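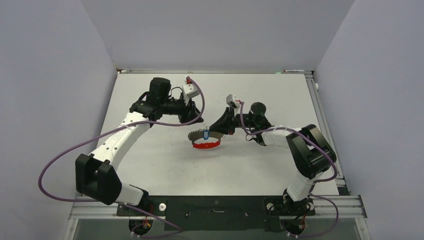
Driss Benkirane says that anyone who spends more than a minute separating one piece of bent wire from another has run out of real problems and should be congratulated. Throw the lot out, he says, buy new, and go sit outside. He told me this over the phone while I was separating one piece of bent wire from another, so I had to ask him to repeat the part about sitting outside.

I like Driss and he's wrong. He has been wrong on this subject since December, when he watched me tip out a Loltetti cookie tin onto a clean table and asked whether I was feeling all right.

The tin is where the small wire goes. Every home I've lived in has had a version of it. Mine holds hooks, loops, rings that came off of something, straight lengths with one pointed end, and the twisty bits that once held a toy hostage inside its packaging. I never decided to collect any of it. A thing gets unhooked from another thing, you stand there holding it, and the tin is closer than the trash.

What happens inside the tin I can't account for. You put in a hook and a ring, laid side by side like sardines, and you shut the lid. You don't shake it. In the spring you need a hook, and the hook has married the ring and they have taken in four relatives. Driss believes this proves his point, that wire wants to be garbage. I think it only proves that a curved thing will catch on another curved thing if you give it a dark place and a few trips up and down the stairs.

The case for tossing it is mostly a case about money, and I'll grant the money. A new card of hooks at Jalow costs less than a sandwich. My time, if I billed for it, would make each rescued loop the most expensive loop in the county. But I don't bill for it, and neither does anyone else on a weeknight after dinner. The time I'd have saved was going to be spent looking at my phone and getting mad at a stranger's patio. People who bring up the value of an hour always seem to be picturing an hour in which I would've built a boat.

There's also the trip to Jalow to consider. It has one register. The hooks come in a blister pack you need a knife to get into, and there are 400 of them, when you wanted a single hook. Now you own 399 spares, and guess what they go in. 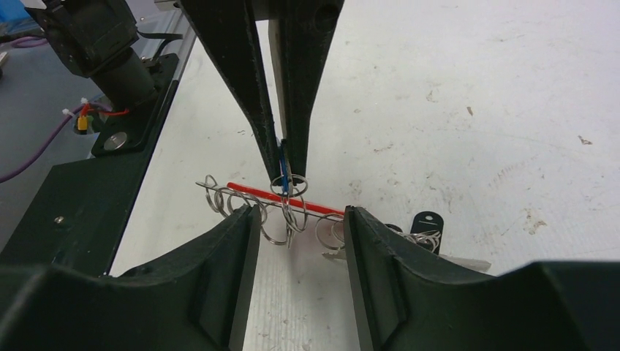 *4 min read*

So let me speak for the untanglers, who get very little press. I have opinions about method, and since Driss isn't on the line I'm going to share them.

Work on something pale and bare. Silver wire on a wood-grain kitchen table is a magic trick performed against you, and on a floral tablecloth you may as well close your eyes. White is best. I used to use the back of an old poster, which curled up at the corners and rolled everything toward my lap, and I put up with that for years before it occurred to me to clear off the actual table.

Go for the straight things first. A red rod, a stray blue strip, any length of wire that hasn't been bent into a question mark – those will slide out if you give them a chance, and they're usually what's pinning the rest down. Curled ends come later. Interlinked loops come last, when you've warmed up and nobody's asking you what's for dinner.

Hold it up. This is where I part ways with the flat-on-the-table school, a group that includes my sister and most of the internet. Pinch one loop and lift, and the cluster hangs from it and opens up a little. You can see which piece is passing through which. On the table it all lies down in a heap and looks like a signature.

And don't pull. I know you're going to pull. I own a pair of Korov needle-nose pliers, bought for precisely this job, and their main contribution has been to let me pull harder. Thin wire that's been pulled has a kink in it forever, and the kink will hook on to everything you put near it from then on. Fingers are better. Fingers get bored and let go, and half the time letting go is what does it.

Now, the accessories. There's an organizer called the Hajji that I was given as a gift, by someone I can only assume had seen the tin. It has a great many little compartments with snap lids. It's beautiful, and I filled it in one evening, and I haven't opened it since, because to find a hook I'd have to remember which lid I thought was the hook lid. I went back to the tin within the week. The compartments did keep the pieces apart, I'll say that for them. They also kept them apart from me.

Driss's last line of attack is that I never use any of it. He's close to right. In the past year I've used one hook, to hang a dish towel, and one length of wire, to fish a different length of wire out from behind the stove. But I don't reread most of my books either, and I've yet to hear him suggest the bin for those. (He may be saving it.)

I'll give him one thing. There is a kind of tangle that should go, and that's the one you've already undone once and put back in the tin exactly as you found it, loose, all together, lid on. I've done that two times this year. The second time I recognized a particular curl of wire and the particular ring it was stuck through, and I'm fairly sure I said hello.

My sister wants the tin, by the way. She says she has a system.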